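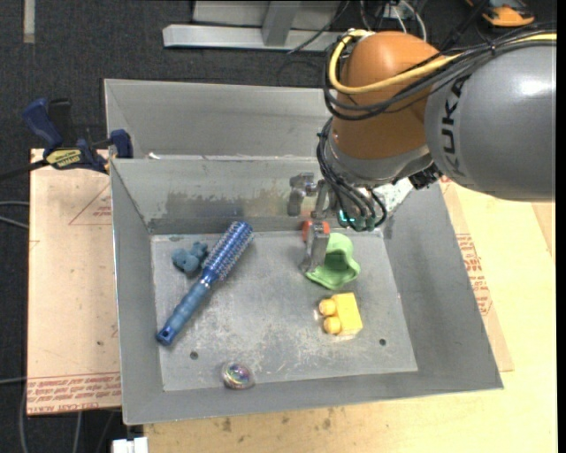
Gray sheet-metal bin with sloped sides, on a wooden tabletop.

Tavetgate Open Bins

Tavetgate bins are open-top sheet-metal bins for benches, counters and shelves. They hold small goods where people need to see them and reach them: hardware, plumbing fittings, craft supplies, garden sundries, returned parts waiting to be sorted. The sides slope outward from a flat floor, so a hand can get to the bottom corners without scraping against a straight wall.

The range is made by Skultotar and sold through dealers and direct from our own warehouse.

Sizes

Bench: the standard bin, wide and fairly low. Sits on a tabletop or counter and is the one most customers start with.
Shelf: the same floor depth with a narrower opening, for fixed shelving.
Deep: taller walls, for bulky light goods such as foam, fabric offcuts or packaging. It does not nest with the other two.

Drawings with full dimensions are sent with every quote. Please measure your shelf between the uprights and not from outer edge to outer edge. We still get a few bins back each year from customers who did the second.

Material and finish

Bins are folded from steel sheet and finished in gray powder coat. The top edge is turned over and pressed flat. Bare galvanized steel is available on request, but it shows fingerprints and the finish varies from one batch to the next. Other colors can be done on orders of 400 or more.

The coating is meant for indoor use. It holds up to normal handling, but sharp castings and loose nails will mark the floor of the bin over time. If that matters to you, order the Arent liner, a ribbed mat that drops in and lifts out for washing. Liners are cut for the Bench and Shelf sizes only.

Load

Bench and Shelf bins are rated for 90 lb, spread evenly over the floor. The Deep bin has the same rating, though few people fill it with anything that heavy. Do not lift a loaded bin by one side. There are no handles on the standard bins - a handle kit is sold separately and needs four holes drilled.

Setting up a counter

Jade Treloar changed over the fasteners section of her hardware store in July, replacing cardboard trays that had been there since her father ran the place. She put the slow sellers in Shelf bins along the back and kept Bench bins on the counter for washers, hooks and cable clips. Her one complaint was labels. The adhesive ones she had did not stay on a sloped wall, and she now uses our magnetic holders.

If you are planning something similar, leave a gap between bins at the top edge. They are wider there than at the base, and a row that fits on paper can turn out too tight on the shelf.

Accessories

Arent liner, Bench or Shelf
Magnetic label holder, pack of 12
McKinnon divider, adjustable, one per bin
Handle kit with screws and template
Flat lid, Bench size only

The McKinnon divider grips the side walls and can be moved without tools. It will keep bolts apart from nuts. Very fine goods such as seed or sand will work their way under it.

Cleaning

Wipe with a damp cloth and mild soap, then dry. Scouring pads dull the coating. Touch-up paint in the same gray comes in a small bottle with a brush in the cap.

Ordering

Bench and Shelf bins ship nested in cartons of 12. We keep almost 2000 Bench bins in stock, and orders placed before noon normally leave the same day. Deep bins are made to order. Single bins can be picked up at the warehouse counter.

For quotes and drawings, ask for Natalie Birkett. For missing or damaged goods, contact Seidu Fiadzo and keep the carton until you hear back.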